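Gundumetti Canvass 6: review of the door-knocking app for small campaigns

Gundumetti Canvass is a walk-list and turnout tool for local races. It holds the voter file, cuts turf, sends lists to phones and collects answers at the door. I ran version 6 for the Greddale county council primary on a file of 2,191 registered voters. 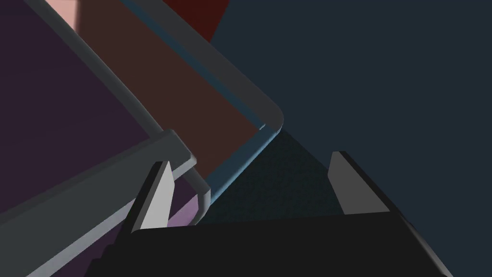
Page last changed: July

Import takes a plain CSV. Column matching is manual, and the tool does not remember your mapping between uploads. Apartment numbers in a separate column were merged correctly. Apartment numbers inside the street field were not, and 215 records had to be fixed by hand before any turf could be cut.

Turf cutting is the strong part. You draw a shape on the map, set a door limit, and the list is split into walkable routes. Odd and even sides of the street are kept apart by default. The upper limit is 300 doors per turf, far more than one person will finish in a shift.
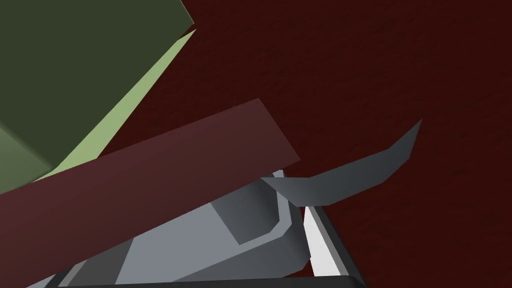
Simulated view.

The phone app works offline and syncs when it finds a signal. Support scores run from one to five and cannot be relabeled. Kiros Mamo, who ran our field program, wanted a separate code for "supports us, will not vote in a primary." There is none. We used a tag, and tags do not appear in the turnout report – you have to export them and join the files yourself.

Two people editing the same household is handled badly. The later sync wins and the earlier answer is dropped with no log entry. Rodica Voicu lost a block of sign requests this way on a Monday evening and had to call the households again.

Absentee tracking depends on your county publishing a daily returns file. Ours does. Matching ran overnight and was ready by 6 a.m.
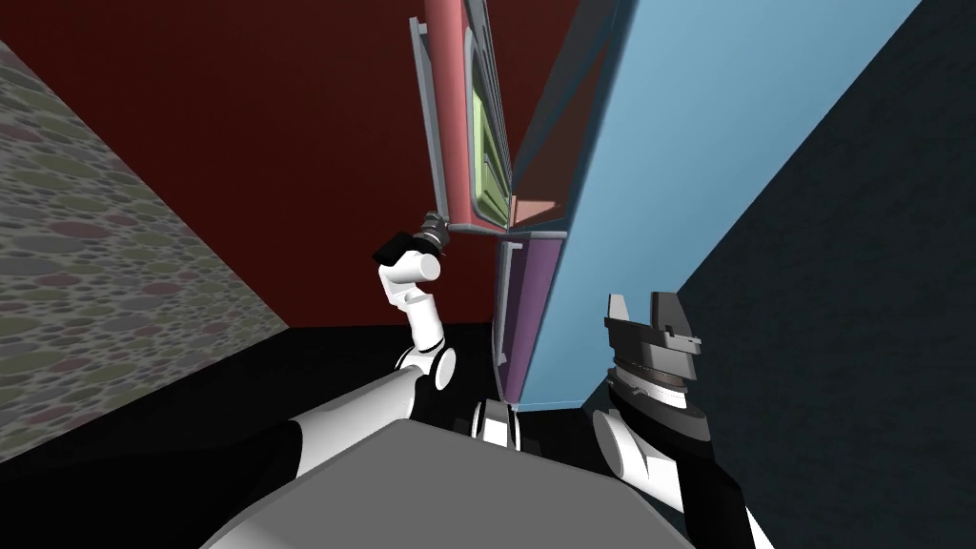

Compared with Tiongson, which we used in the last cycle, turf cutting is faster and reporting is weaker. Tiongson keeps a full edit history and allows custom scores, but its map tools are slow and its phone app needs a connection.

Suitable for a single race with one file and one person in charge of data. Not suitable for a slate – lists cannot be shared between campaigns without a full export.

Tested on: two Android phones, one laptop, current browser.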